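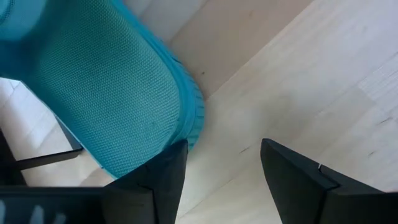

Nandi Adams wrote in to ask if the Hindach will sew webbing onto foam-backed fabric without skipping, and whether the motor smells when it's pushed. Yes to the first one, with the right needle. Second one, a little, the first few hours. Goes away.

Hindach portable walking foot sewing machine
Straight stitch and zigzag
$635 with case
In stock, Breltley shop and mail order

Price includes the machine, hard case, three presser feet (standard, zipper, left-side piping), a pack of needles, bobbins, two screwdrivers, oil, the little brush. Balance wheel is the heavy one. We don't sell it with the light wheel anymore, please stop asking, it's a worse machine with the light wheel.

What it's for

Cushions, boat covers, bag straps, tent repair, dog beds, bike bags, awning edges, horse blankets if you clean them first. PLEASE clean them first. Anything thick, slippery or layered, where the top piece creeps ahead of the bottom one and you end up a half inch off by the corner. The walking foot pulls the top layer at the same speed as the feed dogs pull the bottom. Mesh and padded knits too, those stretch like crazy on a regular home machine.

Not for: silk, shirts, baby clothes, anything thin. It'll chew them. It also won't do a buttonhole. If you mostly hem pants, keep the machine you've got.

Specs

Stitch: straight and zigzag, zigzag width by lever
Stitch length: up to 6 mm, lever with a lock screw
Foot lift: by hand, rear lever. No knee lift, doesn't fit one
Bobbin: side load, drop the cover plate
Needle system: regular home needles, sizes 14 to 20 tested here
Thread: bonded polyester or nylon, up to V-92. V-138 will go on top with V-92 in the bobbin but you'll be fiddling with tension all afternoon
Motor: 110 volt, belt drive, foot pedal
Body: cast metal, painted. Gray only now
Light: yes, LED, not great. Get a clip-on
Weight: heavy. Lift with both hands. The handle is fine on the machine, don't trust the case handle for long carries

Reverse works and it lands back in the same holes, near enough. You can drop it in the Trelitz table (see further down) if you want a flat bed.

Before it ships

Every machine gets opened on our bench. Timing checked, hook checked, foot height set, then a test seam through canvas and another through vinyl. The test pieces go in the case with the machine, and a tag with the tester's initials. If there's no tag call us. We've sent out more than 500 of these and the ones that come back are mostly shipping knocks, usually the bobbin winder bent. We fix that free, you pay nothing either way.

Warranty is 3 years on the casting and gears, one year on motor and pedal. Belts, needles, feet and the light aren't covered. Neither is timing knocked out by sewing over a zipper pull, though if you bring it in we'll normally reset it while you wait and not make a thing of it.

Thread and needles

Most of the phone calls about "bad tension" are the needle. In backwards, or blunt, or a 14 with V-92 thread, which can't work. Flat side of the shank faces right on this machine. Not the back. Put it in wrong and it'll still make a few stitches just to fool you.

What we use:

V-69 thread - size 16 or 18
V-92 thread - size 18 or 20
Stretchy mesh, spacer knit, ribbed trim - size 14 or 16 ballpoint, V-69 or lighter, longer stitch
Vinyl - size 18, longest stitch you can stand the look of
Leather, thin - 18 leather point. Thick leather, wrong machine

We stock Kang bonded thread in most colors, 4 oz and 8 oz spools. The turquoise and the darker teal run out every summer, order early. Black and white always here. The 8 oz spool has to stand on the floor or on a thread stand behind the machine, it won't fit on the pin and if you force it the pin snaps. Pins are $2. We sell a lot of pins.

Sewing cushion edges, since everybody calls about this

Short version. Clip, don't pin. Pins bend in the foam and then you find them by sitting on them. Sew the ribbing or piping to one panel first, on its own, edges even, stitch length about 4. Then close up the cushion in a second pass with the zipper foot right up against the cord. Start in the middle of the back edge so the join's where it won't show.

Curves: slow, turn the wheel by hand if it's tight. Snip the seam allowance of the piping every half inch before you get to the curve. Don't stretch ribbed trim going around an outside curve, let it lay. On an inside curve you can pull it a touch. Mesh covers want a strip of plain woven tape behind the seam or the holes open up after a season of people sitting down hard.

If the layers still creep, presser foot pressure is too light. Screw on top, left side, quarter turn at a time. If the foot leaves little teeth marks on vinyl it's too heavy, same screw, other way.

Oiling

Every day you sew, a drop in each red hole. There's a chart in the lid. More on the hook. Run scrap through it afterward until the scrap comes out clean, THEN do the good fabric. Sewing machine oil only. No WD-40, no cooking oil, no 3-in-One. Someone used olive oil in October and we had that machine in the parts tank for two days.

Add-ons

Trelitz folding table, cutout fits this machine, steel legs - $149. Legs are a bit short for tall people, blocks work.
Spare belt - $9. Get one, you'll need it at the worst time
Roller foot for vinyl - $18
Magnetic seam guide - $12
Thread stand, two spool - $22
Hand crank kit - out of stock, back when it's back
Binding attachment, 1 inch double fold - $34. Takes patience to set. Instructions are bad, we wrote our own, ask for the sheet

Comments from buyers

Antonina Horobets: Did the whole set of porch cushions plus the bench pad. Seams came out straighter than I deserve. The manual is awful, call the shop instead, they pick up. Pedal is touchy, it goes from nothing to full speed until you learn it.

Unsigned, by email: Heavier than I expected and I'd read the part about it being heavy. Sews sail numbers fine. Zigzag gets narrow on thick stuff, had to go back over one.

Reply from the shop - on the narrow zigzag, tighten the lever knob, it walks back on its own from vibration. Little rubber washer fixes it. We'll mail you one.

Nandi Adams, second note: Used the size 18 like you said, webbing went on fine, no skips except where I hit the buckle.

Shipping and pickup

Mail orders go out in a day or two. Double boxed. Keep BOTH boxes until you've sewn with it, if it has to come back it needs both. Lower 48 only, freight is included in the price. Alaska and Hawaii call for a quote.

Pickup at the Breltley shop is free and you get a half hour lesson, threading and bobbin and how to change the belt. Bring your own fabric, the thing you actualy plan to sew, and not a clean square of cotton. Park around back, the front is a loading zone and they do ticket.

Returns: 30 days, unused or near enough. If it's been sewn on for a weekend and you hate it we'll still take it, less $40 for cleaning and re-testing. Thread and needles not returnable once opened.

Trade-ins: yes on older Hindach straight stitch machines, any condition as long as the casting isnt cracked. Send a picture of the underside. We don't take plastic home machines, try the thrift store on the corner.

Price good as of July 2023. Belts and bobbins can go in the same box as the machine at no extra freight, just say so when you order. Phone is better than email during cushion season.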